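6 Recording a demonstration by remote control

Read section 5 first if the arms have been moved or re-draped since the last session. The steps below apply to suturing on a tissue pad. Passing and knot-tying drills use the same controls but have their own task files.

6.1 Before you start

1. Clamp the tissue pad in the tray. Check that it does not lift when you pull gently on one side.

2. Switch on the Menine console and wait for both arm lamps to turn green.

3. Open Sedska Recorder and choose New session. Type in the operator code and the pad number.

4. Set the motion scale to 3:1. Beginners may use 6:1, but do not mix scales within a session.

5. Turn off the room lights over the bench and adjust the scope light until the wound is clear in the viewer. The edges of the view may stay dark.

Note: The recorder will not start with less than 700 MB free on the session drive.

6.2 Recording

1. Sit down, rest both forearms on the bar and put your head in the viewer. The arms stay locked until the head sensor is covered.

2. Line up each hand grip with its instrument on screen. When the two match, the outline turns white and the arm unlocks.

3. Press the left pedal once to start recording. A short tone sounds.

4. Pick up the needle and place the first stitch at the left end of the wound. Work towards the right.

5. Tie and trim each stitch before going on to the next. The recorder treats every stitch as a separate example, and a stitch left untied is marked incomplete.

6. If your hands reach the limit of their travel, hold down the clutch pedal, move them back to the middle and release. Clutching is logged and does not spoil the example.

7. Press the left pedal again to stop.

CAUTION: Do not pull the thread tight while the clutch is down — the arms will jump when it is released.

Keep the open part of the wound in view between stitches, and keep both instruments clear of the finished ones.

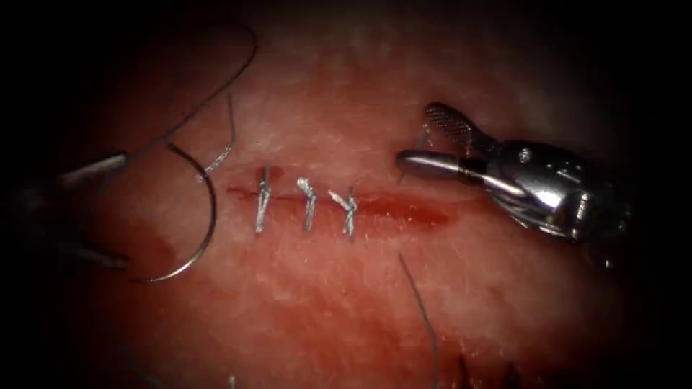
Figure 6-2. Three stitches tied, right-hand part of the wound still open. Needle and thread on the left, right grasper with jaws open.

6.3 Saving and marking

1. Play the session back at normal speed.

2. Mark any dropped needle or torn pad with the red flag. Leave the example in — flagged examples are used too.

3. Choose Save and close. If error 2437 appears, the two arm clocks have drifted apart. Restart the console and record again.

Gedham manual, revised May 17, 2026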